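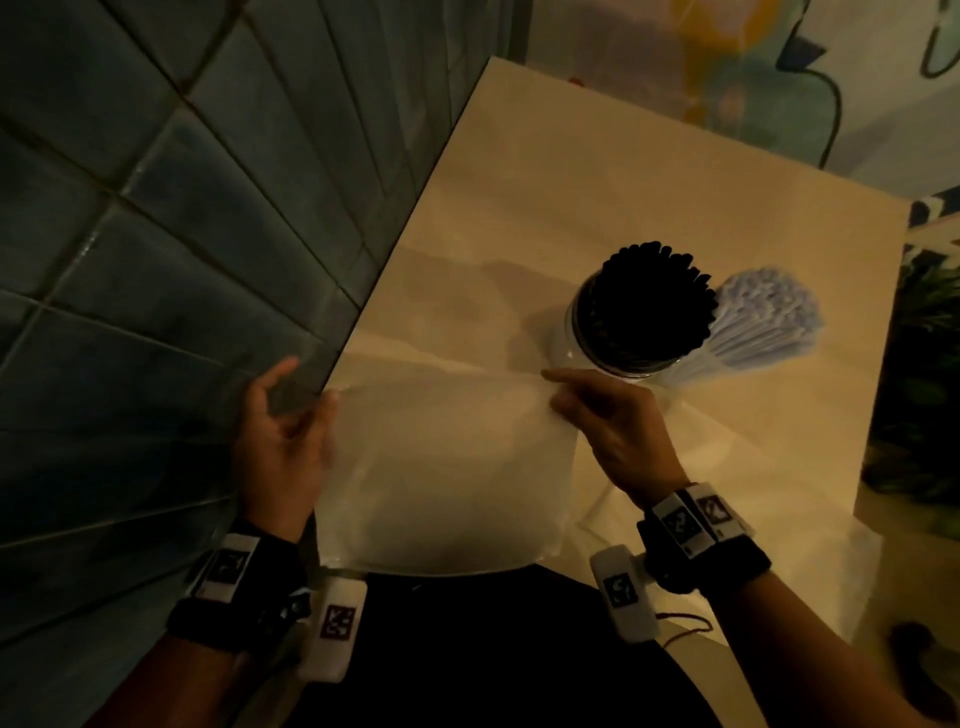 Hilum Wrist Tracking Kit, two-hand set

March 15, 2019
By Anastasia Ververidis

The Hilum kit records the position of both wrists while a person does ordinary bench or counter work by hand. The output is used to plan or train two-arm handling cells. It is sold by Iluleck as a single item at $699 per set. Shipping and sales tax are extra. Straps and modules can be reordered separately, but a first order must be a full set.

What the price covers

One set equips one operator. It includes a left and a right strap in black fabric, the white marker modules for both, a calibration board, and a hard case. Each module carries one or more square fiducial markers, each with a different pattern, so that left and right are not confused when the hands cross. The modules are passive. They have no battery and need no charging.

The complete set weighs 283 g without the case. Straps fit over bare skin or a thin sleeve. Thick cuffs push the modules out of line and should be rolled back before the strap is closed.

The head camera is not included. Any color camera with a fixed focus, a global shutter and a wide lens can be used, and the buyer is expected to have one or to budget for one. The same applies to the recording computer. Reader software is licensed per computer, and one license comes with the set.

Planning the quantity

Buy by operator, not by workstation. Straps are adjusted to the wearer, and recalibrating after every handover costs more bench time than a second set is worth. For a pilot with two operators, the normal order is two sets and one spare strap pair. A site running more than one shift should add a set for each shift that overlaps.

Straps are the wearing part. Allow for replacement after five months of daily use, sooner if they are cleaned with alcohol. Modules last longer, but a scratched marker face reads poorly at an angle and has to be replaced. Touching up a marker with ink is not supported and voids the module warranty.

Choosing the work to record

The kit is suited to small-item work on an open surface: bagging, wrapping, sorting, filling jars and dispensers, folding sheet material. Thin film and paper are worth recording early in a project. They are the items most likely to decide whether a cell needs a suction tool or a finger gripper, and that choice moves the budget more than any other line.

Bundled goods such as straws are also useful. Removing one piece from a bundle takes a different grip from moving the bundle, and the two should be recorded as separate tasks with separate labels. If they are mixed in one file, someone has to split it later, and labeling hours are the part of the budget that most often runs over.
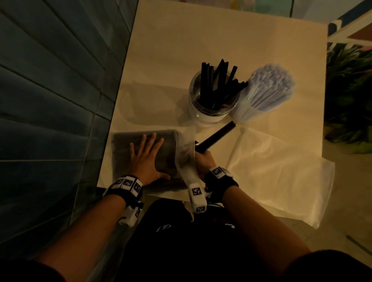
Loose bags and other soft packaging hide markers for part of a task. The reader fills short gaps from the modules that remain in view, which is the reason each wrist carries more than one. Long gaps are left blank in the output -- they are not estimated. Plan on extra takes for any task in which the hand goes inside a bag or under a sheet.

Lighting

Even light is preferred. Glossy tile, glass and clear plastic wrap can throw highlights across a marker face. A diffuse lamp over the bench is normally enough, and its cost should be entered under site preparation. Very dark corners slow the reader but do not stop it.

Compatibility

Output files load directly into Falcão cell planning software, current release. Users of Stimar controllers need the converter, which is a free download for registered owners. Older Stimar units from before November need a firmware update first. Check this before ordering, as the update has to be booked with the controller supplier.

Items often left out of the budget

- Camera, head mount and cable
- Additional reader license for an office computer
- Storage for raw video
- Consumables used up in repeated takes
- Operator time for calibration at the start of each session

Ordering

Quotes are valid for 30 days. Orders of five sets or more are quoted individually. Send the number of operators, the camera model and a short list of tasks to Iolanda Honorato in equipment sales. Returns are accepted on unopened cases only.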